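Two arms, one table: how do you stop them getting in each other's way?

17 October 2025
Posted by Stunimley
2 min read

I've got a pair of second-hand arms set up in our shared workshop and I'm trying to get them to tidy things onto a tray. One arm on its own is fine. Both together and I get twitchy, because the tray sits between them and they both want to reach over it. At the moment I let the right arm do the picking up and keep the left one hanging back with its gripper open.

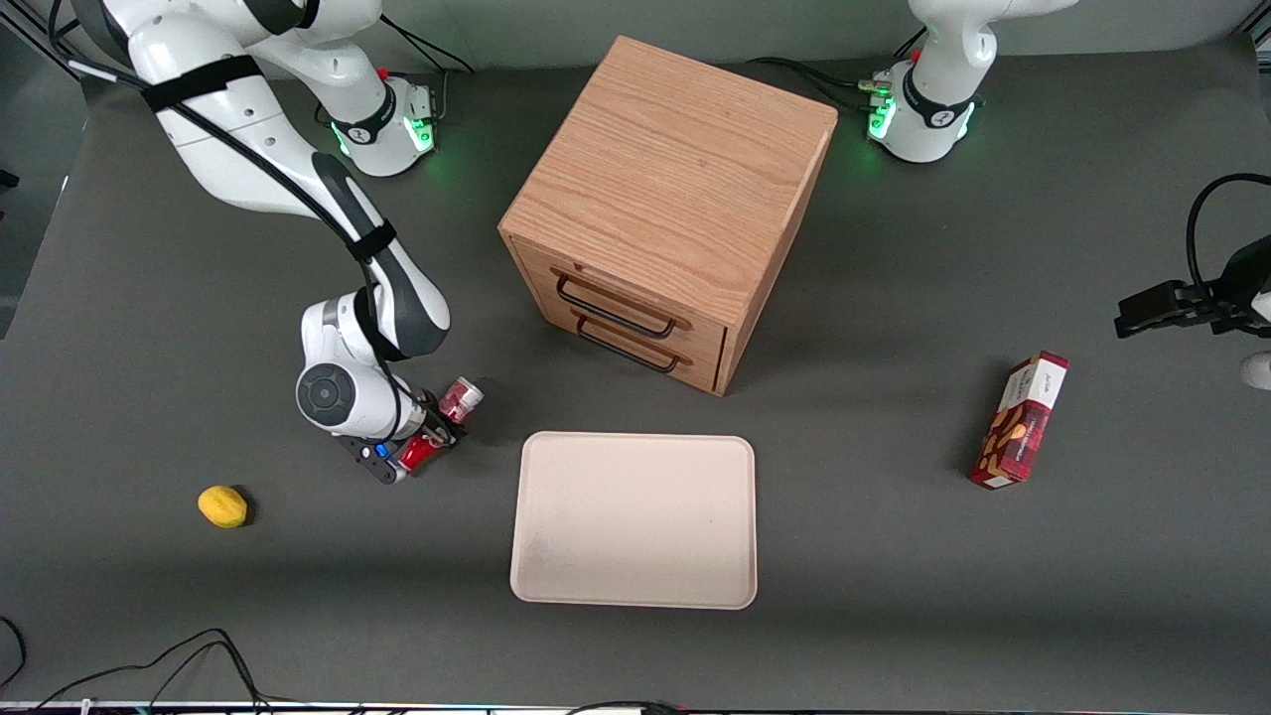 The code is a mess of my own making (I called it Fleva, don't ask) and it just waits 2 seconds between moves, which feels daft. Also my gripper view goes soft whenever the arm moves, and then it can't find the lemon. Any ideas very welcome!

Replies

Muriithi
Ditch the waiting. Give the tray a "lock", so whichever arm wants to go over it has to ask first, and the other one stays on its own side until it's handed back. It's one variable. Mine lives in the main loop and I check it before every move, and I haven't had a bump since February. Do slow them down while you're testing though, I run at 50 per cent until I trust a new routine.

For the blur, stop the arm, let it settle, then look. I was trying to spot things mid-swing for weeks and it was hopeless, big things like a drinks bottle came out all right but the lettering on it was mush. 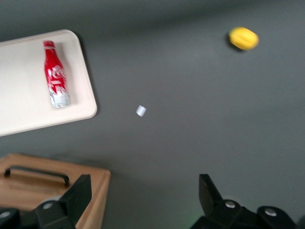 I'd also sort out your order of work. Do the things nearest the tray first and leave anything off on its own until last, so you're not dragging an arm across the whole table every time. And clip your cables up out of reach! I snagged one on an elbow once and it pulled the plug clean out.

Nerkix
just use one arm. had two, sold one, much happier

Comments

Stunimley: The lock works a treat, thank you. Still fighting the blur but stopping first has helped loads.

gluepot42: What are you doing for lights? Ours made everything look grey until we moved a lamp over.

Nerkix: still say one arm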